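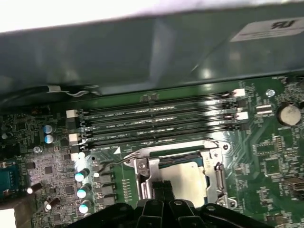 Unit 8: Recording demonstrations for a processor task

These notes go with the lab session on collecting data for imitation learning. Read them before your slot. The reader by Conceição Gouveia covers the theory, and you will need her chapter on action labels for the write-up.

What counts as one episode

An episode starts when you press the pedal and ends when you press it again. Keep each one to a single subtask. For this unit the subtasks are:

approach the socket
grip the processor by its edges
lift clear of the socket
hold over the socket and line up
lower and release

Do not chain two subtasks in one recording. If you run on by accident, keep the file and tag it "long". Inês Aguiar splits those by hand at the end of September and she would like fewer of them than last year.

Before you record, check that the wrist view reaches the socket through the whole motion. The fingers will hide part of it near contact. Some cover is fine, but if you can't see any of the socket when the fingers close, change your approach angle and start over. 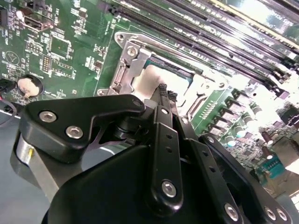 Should I delete an episode where the grip slips?
Keep it and tag it "fail". The set is used to train a success detector as well as the policy, and the detector needs failures to learn from.

Pace and variation

Move at a steady speed. Long pauses teach the policy to pause. If you need to think, stop the recording and drop the episode.

Change the starting pose of the arm between episodes, and turn the work a little every so often. Last year's set had 1,970 episodes and nearly all of them began from the same pose. The trained policy did well from there and badly from anywhere else. This year's target is 1,000 usable episodes for the whole class, with wider starting poses.

Remember that the load plate has to be open before the processor goes in or comes out. Opening and closing it is done by hand and is not recorded.
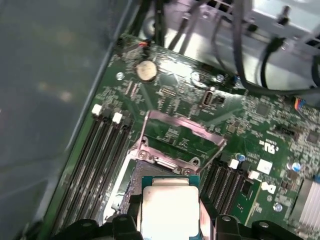
Kustudix Teaching Lab, Robot Learning Group

Labels and upload

Fill in the Hulodeo form after each block, while you still remember what went wrong. The fields are operator, subtask, result and comment. "Result" takes one of "ok", "fail" or "long". Leave nothing blank except the comment.

Upload to the Farahani drive before you leave. Files left on the lab machine get wiped overnight.

You work in teams of 2. One person drives and the other watches the board and calls a stop. Swap roles between blocks. Questions about the arm go to Eduardo Cunha, and questions about grading go to Idalina Baptista.

For the write-up, pick one failed episode and state at which point it could first be told that it would fail.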